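**Room attendants wanted, Nimonura guest rooms, Ellwood**

Posted 6/23/18

Nimonura rents furnished rooms to short-stay guests in Ellwood and Utby. We need two part-time room attendants for the Ellwood building, starting in July. The work is stripping and making beds, folding blankets, sorting linen and getting the rooms ready for the next guest.

Each shift covers 8 to 10 rooms. Most rooms have one bed and a closet. We use ordinary household bedding, so no two beds are made up quite the same way. You will need to learn which comforters can go in the building's washers and which are sent out to Flollura, our laundry service.

Guests leave their things on the beds. Please put clothes and phones on the chair or dresser before you pull the covers, and never bundle anything into the wash without shaking it out first. Items left behind after checkout are bagged, labeled with the room number and taken to the front desk. 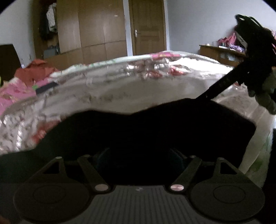 *A bed: floral comforter, pink blanket, and a heap of rust-orange cloth toward the far end.*

**Hours and pay**

- 15 hours a week, mornings, with one weekend shift
- $158 for the training week, then hourly pay, which we will go over at the interview
- Paid every two weeks
- Free parking behind the building

**What we ask for**

You should be able to lift a full laundry bag, climb two flights of stairs and work on your feet for the whole shift. Hotel or home cleaning experience is helpful but not required. We will show you how we fold and stack. You need to be on time, as checkout is at ten and the first guests can arrive at two.

Gloves and cleaning supplies are provided. Wear closed shoes. There is no uniform.

**How to apply**

Stop by the Ellwood front desk any morning and fill out a form, or leave a letter there for Dima Abou Jaoude, housekeeping manager. Include a phone number, the mornings you can work and one person we can call as a reference. Former Utby staff may apply and do not need to give a reference.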